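Search this blog Search Go

Planning the second arm: what I'd put in the budget this time

Last updated 1 Mar 2022

So the second arm is finally on the list! I've been promising this post since September, when I wrote up the first one and said (rather grandly) that I had the costs under control. I did not. I had the cost of an arm under control, and it took me a good while to see that an arm is only part of what you end up paying for.

For anyone new, Asante is my spare-room tidying project. The idea is small and a bit daft and I love it: an arm at a table that can deal with ordinary household bits, fruit and tubs and baskets, without me having to build a special holder for each one. Most of the software is borrowed or cobbled together. The hardware is where the money goes, and as I'm about to spend a second lump of it I've been going through the whole lot with a pencil.

My total for the new setup is £3,047. That number has been up and down all winter and I'm pleased with where it's landed. The biggest line is the Sinia arm, followed by the gripper, then a long tail of things that each look like nothing. Brackets. A proper power supply with a fused outlet. Two more wrist cameras. Cable sleeving, which I refused to pay for last time and then bought anyway, twice, in the wrong size.

I went back and forth between the Sinia and the Givano for weeks. The Givano is a lovely thing and it carries more, but I had to be strict with myself about what I'm really asking an arm to do. A wicker basket weighs very little. The awkward part is the rim, with all that braiding for the fingers to find a way round, and no amount of lifting power helps you there. Once I'd written "light, awkward, lots of holes" at the top of the page, the choice got much easier and a fair bit cheaper.

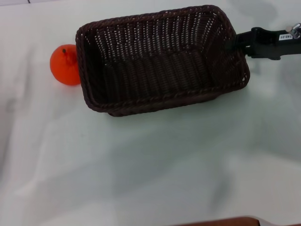 Saltmarsh_Ted wrote under my last post that I was mad to buy a second arm before wearing out the first, and that he'd put the whole sum into a better gripper and spare fingers. It's a fair point and I did price it up! A really good gripper with two sets of fingers would eat more than half the budget. What swayed me is that so many of the jobs I want to try next need something held still while something else goes in or comes out, and one hand can't do both, however clever it is. But I've moved some money his way, and spare fingertips now have their own line instead of hiding under "sundries".

Right, sundries. If you're doing your own sheet, please give this line a real number. Mine is £400 and I'd fight anyone who tried to trim it. Last time I wrote in £66, which I think I arrived at by seeing what was left over, and it was gone almost straight away on screws, tape, a decent cloth for the table and postage. Postage! I'd left it out altogether. Small parts from three different sellers will each come with their own delivery charge, so save them up and order together if you can bear the wait.

The things you practise on need a bit of cash as well. Baskets, pretend fruit, odd tubs. I like to have more than one sort of each, and I get a lot of mine from charity shops, so it's cheap and quite good fun.

Then there are the cameras. I'm buying the same wrist camera as before because I know how to mount it and I've got the cable runs worked out. There are sharper ones about, and I had a very nice one in the basket for a day or two, but every sharper one I looked at wanted a faster computer to go with it and that would have been another lump of money. A wrist camera spends a surprising share of its life pointed at plain, pale surfaces with a bit of the job in one corner, so I'd sooner pay for a wider view than for more detail.
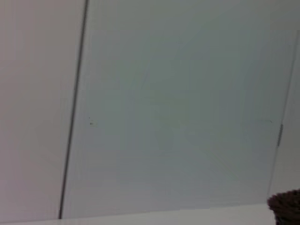 Could you do the whole thing second-hand? Partly, and I'd start with the table, the power supply and the computer, but I'd buy the arm itself new unless you can see it moving before you hand over the money.

That's how I'm splitting it, anyway. The Saltetti frame I'm bolting everything to is second-hand and it's brilliant, heavy as anything. I paid for it out of last year's money, so it isn't in the total above. (Yes, I know that's cheating slightly.)

I've also put in for storage, which sounds dull until you've filled a disk. Every run saves the picture from each camera, all the way through, including the stretches where a wrist view has nothing much in it apart from panels and the joins between them. I keep those. Throwing bits away by hand takes ages and I always worry I'll lose something useful, so a second drive it is.

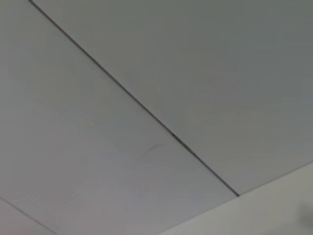

Order of buying

Drive and power supply first, as both are useful to the old arm straight away. Brackets and sleeving next, in one go, measured properly. Then the Sinia, which has a lead time of 16 working days if their website is to be believed, and the gripper at the same time so I'm not staring at an arm with no hand on it. Cameras last. Prices on those seem to wobble about and I'm in no hurry.

I'll put the full sheet up once the arm's been ordered, with the silly lines left in. If you've bought from Sinia and had to pay anything extra on delivery, do leave a comment, as that's the one box on my sheet that still has a question mark in it.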